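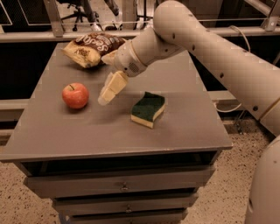 top of the gray cabinet. snack bag, apple, sponge.

Threads > Household > Sorting & Storage

October, 7:40 pm
posted by lunchdrawer

Newest Replies Saved Following Search

ok so I've been meaning to do a thread on the gray drawer cabinet for ages because people keep asking me about it, and tonight I'm finally cleaning the thing, so you're getting it live

1/ background: I paid 95 dollars for it at the office clear-out place in Juncombe. The tag said Lunum, which I think is the maker? If anyone knows Lunum furniture please shout, I've found one old catalog page and a lot of people selling lamps

2/ it's a flat-top with a whole stack of drawers underneath and it does the job of a sideboard, a junk drawer and a snack station. The top is matte gray and big enough to roll out pie dough on (I have done this, with a mat down, calm down)

3/ the problem with a nice big flat top is that everything lands there. Mail, keys, one glove. I cleared most of it this afternoon and was so pleased with myself, and then I looked again and there was a snack bag, an apple and the sponge

4/ the bag first. Something sesame, going by the big letters, and it's crumpled over on its side at the back like it's been through a war. I love sesame anything. My whole house will end up smelling like a bagel one day and I'll be thrilled

5/ bag rule in this house: if it's wrinkled and lying down, somebody has to pick it up and look inside before it goes in the trash. I once threw out most of a bag of the good pretzels from the Chisholm market and I still think about it

6/ the apple stays out. I used to keep apples in drawer two and forgot them every single time. Put one right on top where you walk past it and it gets eaten, put it in a drawer and you get a science project. It's a pretty one too, red with that yellowy orange blush low down

7/ now the sponge, which is what I really wanted to talk about!! It's one of the wavy-sided ones, dark green scrubby layer and pale yellow foam. The curve is so much nicer to hold than a plain brick. I didn't think I'd be a person with a favorite sponge shape but I'm a person with a favorite sponge shape

8/ people asked what I use on matte surfaces. Yellow side only, warm water, one drop of dish soap, wring it out hard, then a dry cloth straight after. Green side stays UP and away from the cabinet. I got overexcited with the green side in the spring and you can find the spot if you catch it in the right light

9/ and yes there are scuffs. Faint ones. They were there when I bought it, mostly, and I've tried the baking soda paste and I've tried the white eraser thing and they don't budge. I've made my peace. It came out of an office, it's allowed to look like it had a job

10/ quick drawer tour since you'll ask anyway. Top: batteries, tape, takeout chopsticks. Second: dish towels. Third: candles and matches. Fourth: the instruction book for every appliance I've ever owned, including two I don't own anymore. Bottom: we don't discuss bottom

11/ someone in the replies wants to know if the drawers stick. Yes, the third one. I rubbed a candle stub along the runners and it took me 15 minutes and now it glides. Best thing I've done all month

12/ also asked: would I paint it? I did get a sample pot, a sort of mossy color from the Ferow range, and held the lid up against the side for a week. Nope. The gray has grown on me and I hate sanding

13/ this thread's first post has 924 likes, for a CABINET, what is going on. Hello new people, I mostly post soup

14/ ok the plan for the rest of the evening. Check the bag, leave the apple, wipe front to back, dry it, sponge goes back to the sink where it belongs. I'm giving it 20 minutes and then I'm sitting down

15/ if you have a big flat surface by your door and it's NOT covered in stuff, please tell me how you do it. Do you have a tray? Everyone says get a tray. I feel like I'd just have a tray covered in stuff, on top of a cabinet covered in stuff

16/ replies are open, I'll read them when my hands are dry. Pictures of your own drawers very welcome, especially the bottom one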